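Retail Promo Basics, handout 5
Notes: G. Pappas, February 2019

Markdowns vs. promo codes. Not the same thing on the books!! Markdown = ticket price changes for everybody. Code = ticket price stays, discount comes off at checkout. Know which one you're reading in the Furnival case.

Furnival (online jewelry and bags, small). Earring sells at $75, costs the shop $30. Gross margin 60%. Take 20% off, price is $60, margin drops to 50%. Same cost, so all of the cut comes out of profit. Students always forget this part. 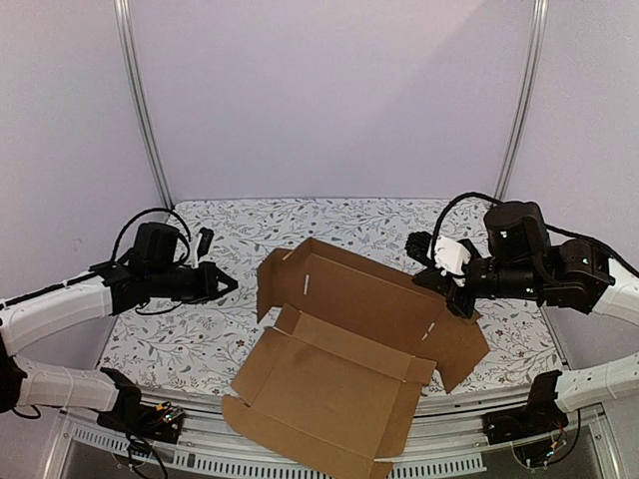

Now volume. Profit per pair was $45, now $30. To make the same total dollars you need one and a half times the units. Case says 179 pairs in a normal May, so the sale has to move 269 (round up, can't sell half a pair).

Things that wreck the math:
– free shipping on top of the discount
– returns, esp. final sale not stated clearly
– regulars who just wait for the next sale – see Barnthorpe reading, second half

Terms to know: keystone, sell-through, open-to-buy, loss leader. Definitons are in the Bickerstaff packet.

For next time: redo the Furnival numbers at 30% off. Show your steps, one page, no spreadsheets printouts please.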